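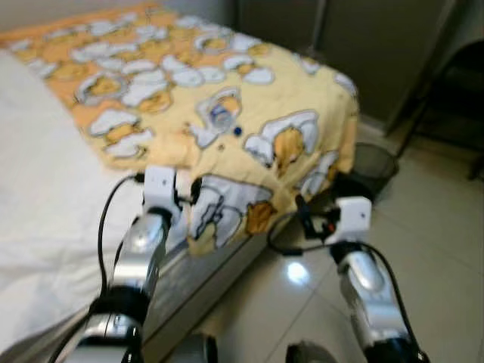
Undano House – Furnishings and Linen Meeting
Minutes, June
Start: 2:15 p.m.
Present: housekeeping, purchasing, laundry, building maintenance, front office
Apologies: Radu (linen supplier)

1. Minutes of the previous meeting
Accepted with one correction. Item 4 should read "mattress protectors", not "mattresses".

2. Children's room, bedding
Housekeeping reported on the yellow and orange cartoon blanket now in use in the children's room. The print was chosen from the Heltus range at the spring meeting. The pale yellow ground goes acceptably with the gray bed frame and the off-white sheet. No objection to keeping it.

The point raised was overhang. Laid loosely, the blanket hangs over the side of the bed and the corner drops in a fold past the edge, covering part of the side panel. Housekeeping asked whether this is to be the standard finish or whether the corner should be tucked. Laundry noted that blankets left hanging to the floor come back with gray marks along the hem and need a second cycle. Front office preferred the loose finish for appearance.

Agreed: side edges may hang, but clear of the floor. Corners at the foot of the bed to be folded under the mattress. The bed-making sheet on the inside of the linen closet door will be changed to match.
Action: housekeeping.

3. Washing instructions
The Heltus label allows a warm wash and low tumble. Laundry has been using the hot program for all children's bedding. Fading was discussed without a firm finding, as no unwashed blanket was kept for comparison. Purchasing will ask for a fabric swatch from the same print.

Agreed: warm program until the swatch arrives. Pillowcases and plain sheets stay on the hot program.
Action: laundry, purchasing.

4. Spare blankets
Current stock does not cover a bed change and a wash on the same day. Purchasing presented two quotes, one from Radu and one from Lukik. The Lukik price is lower, but delivery takes about 25 days and the print cannot be guaranteed. Radu can supply the same print from stock.

Front office asked if the spares need to match. Housekeeping said a plain blanket would be acceptable on a short-term basis but that mixed sets are slower to sort.

Agreed: order two spares from Radu in the same print. The Lukik quote stays on file for plain items.
Action: purchasing.

5. Bed frames
Maintenance tightened the side panel bolts on all frames in the children's room. One panel had a rough lower edge, now sanded. Felt pads for the legs are on order. Under-bed drawers were brought up again – deferred, no measurements available.
Action: maintenance to measure clearance under the frames.

6. Linen closet
Shelf labels have come loose on the lower shelves. Replacement label holders to be screwed on, no more adhesive. Single and double sheets to be kept on separate shelves, with the folded edge facing out.
Action: maintenance (holders), housekeeping (sorting).

7. Other business
Laundry asked that pillow protectors be zipped closed before they go in the bag. Noted.

Closed 3:05 p.m. Next meeting in July, same room.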